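Kestix hand-held gripper

The Kestix is a hand-held two-finger gripper used to record manipulation tasks for robot training. It is carried by a person instead of an arm, and a camera fixed to the body looks forward over the fingers. The design was drawn up in Grostau by Bram Timmermans and is built in small batches by the workshop Visser. A bench version without a handle, the Ano, uses the same fingers and the same slide.

Construction

The body is a printed shell that holds a linear slide, a trigger and the camera mount. Squeezing the trigger draws the two carriages together along the slide; a return spring opens them again. There is no motor. Each finger is a separate printed block bolted to its carriage, so that a worn or broken finger can be changed without opening the body.

Threaded brass inserts are pressed into the printed parts wherever a screw has to be removed often. Earlier units had screws cut directly into the plastic, and the threads stripped after a few finger changes. Inserts were adopted in June, together with a thicker wall at the finger root. Units made before the change can be converted with a soldering iron and a drill, though Visser prefers to replace the whole carriage.

Setting up

A gripper is set up on a flat, plain table with even light. The person doing the work checks four things in order: that the fingers are square to the slide, that their inner faces are parallel, that the opening is correct, and that the camera sees both tips.

Squareness is set first. The finger screws are left just loose enough for the block to turn by hand, the jaws are closed on a flat steel gauge, and the screws are tightened a little at a time, alternating between the two sides. If the screws on one finger are done up fully before the other is started, the first finger tends to pull the gauge askew and the error is carried across.

The jaws are then opened to their stop and the inner faces compared by eye in the camera view.

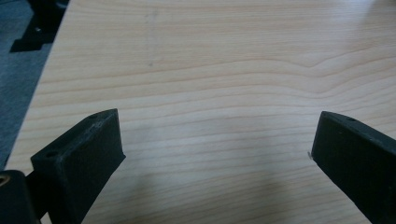

A finger that leans in or out at the tip is taken off and its seat cleaned before anything is adjusted. Plastic dust under the block is the usual cause, and a strip of paper used as a shim only hides it for a while. Where the seat is clean and the lean remains, the finger is replaced.

The full opening is 46 mm, measured between the inner faces at the tips. It is set by a stop screw at the end of the slide, locked with a nut. The opening is entered in the recording software as well, and the two figures must agree – a gripper with the wrong value will still record, but the finger positions in the data will be out of step with the video.

Camera alignment

The camera is held by two screws and a locating pin. Its tilt is correct when the tips of both fingers stay in view through the whole travel, from open to closed. Exposure is fixed by hand and left alone for the session. Automatic exposure is turned off on a pale table in particular, where the dark fingers moving in and out make the brightness of the picture shift.

Routine care

The slide is wiped and given one drop of light oil after every 400 recorded closings. More oil than this collects dust and carries it to the finger seats. The fingers are brushed with a dry brush; solvents are avoided, as they soften some of the printing plastics. Pale scuffs on the upper surfaces are normal and need no treatment. Wear on the inner faces matters more, and a finger is changed when a straight edge laid along its face shows light beneath it.

The maintenance sheet supplied with each unit has 17 entries, most of them to do with the slide and the trigger cable. The longest-serving gripper listed in the workshop's log had reached 1,981 closings on its original fingers when they were last inspected, on Monday, October 4, 2021. Its spring had been replaced twice in that time.

Common faults

Jaws that close unevenly usually point to a stretched trigger cable – one carriage starts to move before the other. The cable is tightened at the adjuster behind the trigger. If the adjuster is already at its limit, a new cable is fitted.

A loose insert can be felt as a screw that turns without biting. It may be reheated and pressed back in once. After a second failure the part is scrapped, as the hole has by then become too wide to grip the brass.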